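Hand-Held Gripper Comparison: Pre-Session Inspection Checklist, With Comments
Site: Nalberg workshop, main floor
Date: 3/6/18
Units under comparison: Skolex hand-held, Belkadi hand-held
Inspected by: Clementina Garcia
Reviewed by: Consuelo Alvarado (her replies are marked CA)

Ratings are OK, FIX, or WATCH. WATCH means I looked at it for a while and couldn't make up my mind.

SECTION A. FLOOR AND WALKWAYS

A1. Cables clear of standing positions. FIX
Cables on the floor near where people stand. Last time I wrote this up I was told they would be "dressed." They have been dressed the way I dress for the dentist. Tape them down or run them along the wall.
CA: Tape is on order.
CG: Tape was on order in April.

A2. Power strip off the main walking route. FIX
Sits out on the open floor with its cord in curls. Move it under something.

A3. Rolling chairs parked. WATCH
There are plenty of office chairs, all on good terms with their casters. Push in any that are within arm's reach of a demonstrator before you start. A person watching their own gripper is not watching the chair.

A4. Steps and upper walkway. OK
Railing is solid. I leaned on it with feeling.

SECTION B. GRIPPERS

B1. Housing free of cracks, edges smooth. OK
Both units. The Belkadi has a scuff that Consuelo says is cosmetic, and I believe her.

B2. Marker cube tight on its mount, all faces clean. OK
Wiggle it. If it wiggles back, stop. A cube that shifts partway through makes the Skolex look worse than the Belkadi or the other way round, and we spend the next morning arguing about the wrong thing.

B3. Opening clear of lint, thread and leftovers. WATCH
Cloth trials shed. Check before each run, and again after anything knitted.

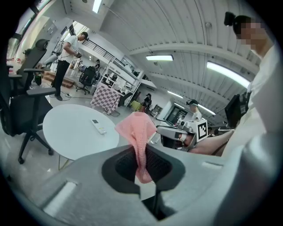 Item B3, pink knit cloth at the opening. Second gripper with marker cube at right.

B4. Finger pads seated and not torn. OK
The soft pads are rated by us, in pencil, for 1,000 closings. The tally sheet has the Skolex pair at up to 4,000, depending on whose handwriting you trust. They look fine. Change them anyway.
CA: Agreed, though I would like it noted that they look fine.
CG: Noted.

B5. Trigger returns fully when released. FIX
Belkadi only. It comes back eventually, like a cat. Do 50 dry squeezes and write down any that stick. Do not round down.

SECTION C. HEAD STRAPS AND CABLES ON THE PERSON

C1. Head strap snug, device on it not rocking. OK
Snug means it stays put when you look down at your hands, which you will be doing for most of the session. It does not mean a line across your forehead through dinner. Adjust it with your head already tilted.
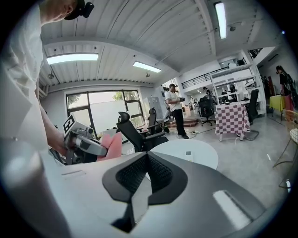
Long sleeves are allowed if they are pushed up past the wrist. I have now argued this both ways at two meetings and would like it to stay settled. Loose cuffs find their way into triggers.

C2. Slack in the arm cable. WATCH
Reach as far as the task needs, then a little farther. If you feel a tug, there isn't enough. If the loop can catch on the table edge, there's too much. The correct amount is in between and differs for every person we have, so check it at each changeover.

C3. Harness buckles closed. OK
All straps flat, no twists. Have somebody else look at the back.

SECTION D. TABLE AND CLOTH TASK

D1. Table steady under load. OK
Press down on the edge with both palms. The round table passes. The old square one didn't, and has gone to live in storage.

D2. Only task items on the tabletop. FIX
Remotes, phones, badges and snacks come off before the first grasp. We once scored a very tidy pickup of somebody's parking pass.

D3. Bare-hand baseline done with cubes strapped on. OK
Same cloth, same table, cubes on the backs of the hands. Straps firm, fingers free to bend. Run the baseline before either gripper so that nobody has picked up gripper habits yet. So far the bare hand is beating both products, and costs less.
CA: Please do not put that in the version that goes to Nikel.
CG: This is the version that goes to Nikel.

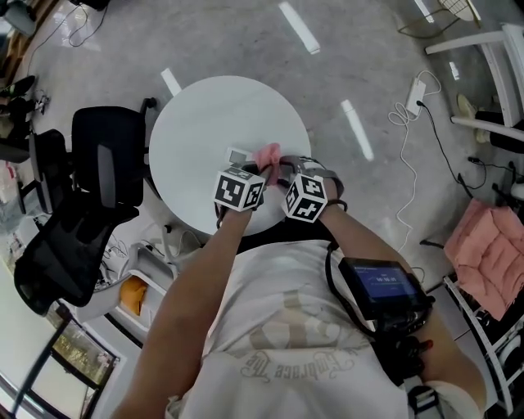
SECTION E. SIGN-OFF

E1. All FIX items closed before first run. OPEN
Outstanding: A1, A2, B5, D2. That makes 4. D2 takes as long as picking up a remote.

E2. Order of runs agreed. OK
Bare hand, Skolex, Belkadi, then Skolex again. Consuelo wanted a coin toss for the middle two. We had no coin.

E3. Cleared to start: after A1 and A2 are done, B5 is logged, and the tabletop is clear.
C. Garcia
C. Alvarado (subject to tape)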